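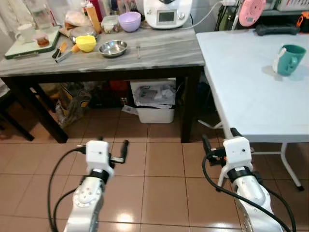 Comparing two finger sets for picking up flatware with a two-arm robot

Project report, fall term
Group 4: Amber Tindall, Lionel Sugden, Caroline Obura
Supervisor: Howard Holroyd
Submitted 24/11/2024

1. What we set out to do

The two-arm robot in the Hesdale teaching kitchen has been used by earlier groups for cups, bowls and bottles. Those groups all reported trouble with flatware. A spoon lying on a hard countertop leaves very little for the fingers to get under, and the arm has to come down close to the surface without pressing on it.

We wanted to find out how much of the trouble comes from the fingers and how much from the way the arm is driven. We compared two finger sets, which we call the Workum set and the Böttcher set after the names on the bags they came in. The Workum fingers are stiffer and come to a narrow tip. The Böttcher fingers are wider and give a little when they touch something hard. Both sets are black and fit the same mount, so swapping them takes one hex key.

2. Setup

All trials were teleoperated. The operator drove both arms and watched the view from the head camera. Lionel and Amber took turns driving, and Caroline kept the log. Gareth Holroyd from the lab workshop checked the finger mounts before each session and showed us how to set the closing force.

We left the counter cluttered, the way the earlier groups did, with bowls, tongs, bottles and the food processor on it. A cleared counter would have made the numbers look better but would have told us less about reaching past things. The target objects were a spoon and a fork on the marble top.

The controller was the Gorkent box already on the robot. We used its position mode for approach and its force limit for closing. The command log was saved with a time stamp so we could match a failed grasp to what the operator had asked for.

3. Procedure

A trial started with both arms raised and the fingers open. The operator brought one arm down to the target, closed, lifted to about the height of the bowl rim, and held for a short count. Caroline marked the trial as a success, a slip (object left the counter and fell) or a miss (object never left the counter). The other arm stayed out of the way unless the operator needed it to move something.
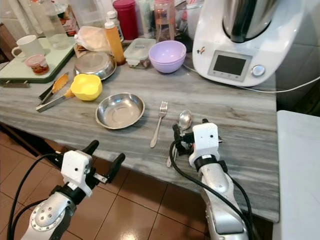 We had planned to take the handle at its middle every time. In the first October session both drivers found that this was the hardest place to aim for, because the handle is thin there and the gripper housing blocks part of the camera view as it comes down. We allowed a grasp anywhere on the handle from then on and threw out the first session.

After that change we recorded 681 trials. Of these, 435 were done with the Workum set and the rest with the Böttcher set. The split is uneven. One of the Böttcher fingers developed a crack at the screw hole and we had to wait for a spare.

4. Results

The Workum set had fewer misses. The narrow tip gets under the edge of a handle more easily, and this mattered most for the fork, whose handle lay flatter on the counter than the spoon's did.

The Böttcher set had fewer slips. Once the pads had closed on a handle they usually kept it through the lift. With the Workum set the spoon tended to rotate, bowl end down, and sometimes turned all the way out of the grip.

Lowering the closing force helped neither set. Raising it above the workshop's suggested value made the Workum fingers bow outward at the base, so we stopped.

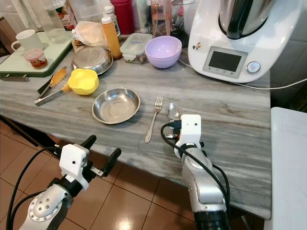 Driver differences were larger than we expected. Lionel approached slowly and corrected sideways just above the counter. Amber lined the wrist up higher and came straight down. Her misses were fewer with both sets, and when Lionel copied her approach in the last session his results moved toward hers. We did not plan for this and cannot separate it from ordinary practice.

5. Problems

The wrist cables limited rotation on the right arm. On several trials the operator had to back out and come in at a different angle, and we did not log these separately. We should have.

Glare on the steel bowl and the food processor made depth hard to judge from the head camera. A camera at the wrist would probably help more than a change of fingers.

The command log filled up at 2000 entries and began overwriting itself. We lost the commands for part of one session before Caroline spotted it. The success marks for that session were kept by hand and are included.

6. Next steps

We would like to try a narrow tip with a soft pad glued to the inside face. Gareth has offered to cut a pair. We would also fix the number of trials per driver in advance and have both drivers use the same approach.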